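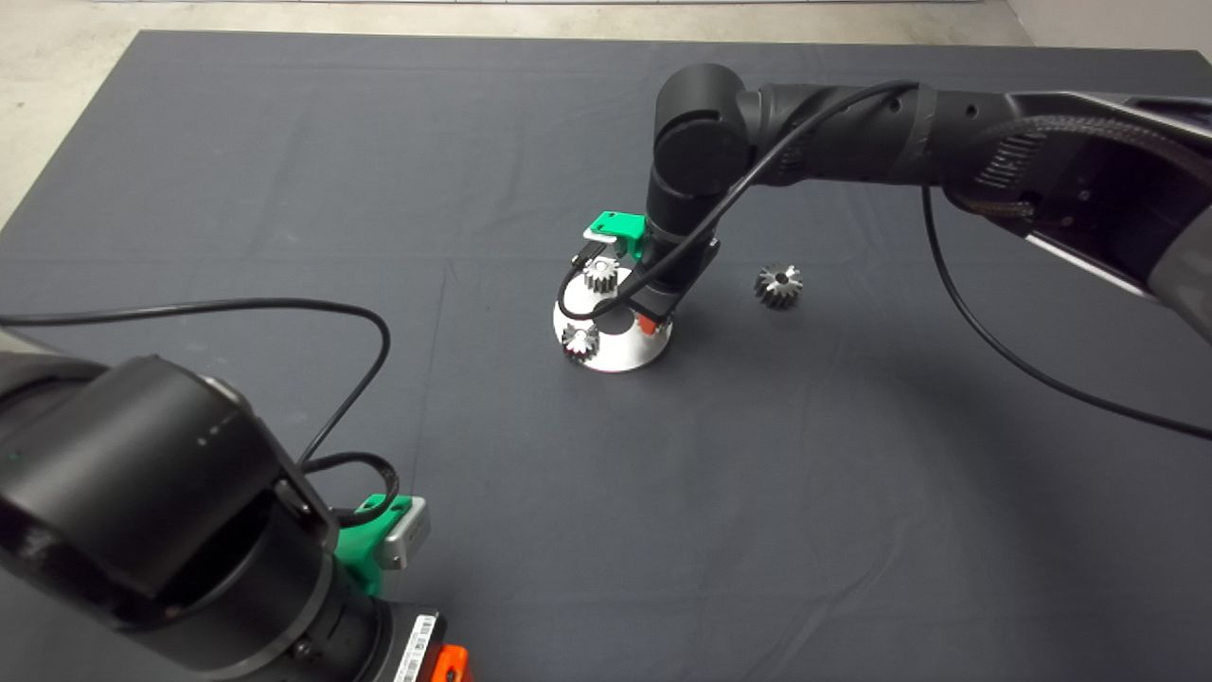

Section 3: Slow Cooking in the Givosska Pot

Read Section 2 first if the pot is new. The inner bowl must be washed and dried before any food goes in.

Before you start

The Slow program runs at a low heat with the lid closed. It suits stews, beans, shoulder cuts and anything with a thick sauce. It does not suit pasta or fish fillets. For those, use the Steam program in Section 5.

Do not fill the bowl past the upper line. Dried beans swell, so stop at the lower line when cooking them.

Browning

1. Set the bowl in the base and turn it slightly until it sits flat.
2. Press Brown and wait for the tone.
3. Add two tablespoons of oil.
4. Brown the meat in small batches, turning each piece once it lets go of the bowl. Move the pieces to a plate.
5. Lower the heat one step and add the onions with a pinch of salt. Leave the lid off and stir now and then until they are soft and golden.
6. Stir in ground spices and cook for one minute.
7. Press Stop.

Note: If the display shows HOT, the bowl is too warm for garlic. Wait until the word clears.

Caution: Oil can spit when wet meat is added. Pat the meat dry and keep your face and arms back from the bowl.

Slow program

1. Return the meat to the bowl with any juices from the plate.
2. Add stock or water until the meat is half covered. Very little liquid boils off with the lid on.
3. Close the lid and turn the handle to the mark.
4. Press Slow, then use the plus and minus keys to set the time. Lamb or beef shoulder in large pieces needs 3 hours. Chicken thighs need half of that.
5. Add dried fruit, such as prunes or apricots, for the last 30 minutes. If it goes in at the start it will break up in the sauce.
6. When the pot beeps, open the lid away from you and check that the meat pulls apart with a fork.
7. Taste, then add salt, pepper or lemon juice. 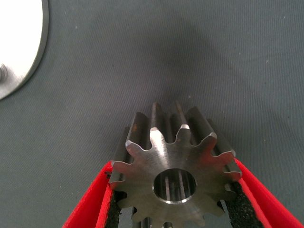
Spur gear, front face and center bore.

If the sauce is thin, take out the meat and press Brown with the lid off. Stir until the sauce coats a spoon. Do not leave the pot on Brown unattended.

Keeping warm

The pot changes to Warm at the end of the program and holds there for two hours. After that it shuts off. Put leftovers in shallow containers and chill them right away. Do not use Warm to reheat cold food.

Error codes

E39: The lid is not fully closed. Open it, wipe the seal and close it again.
E273: The base is too hot. Unplug the pot, lift out the bowl with oven mitts and let the base cool before trying again.

For a spare seal, order part 2642 from your Brondier dealer.

Recipe times tested by Suryani Sopacua. Section revised March 6, 2021.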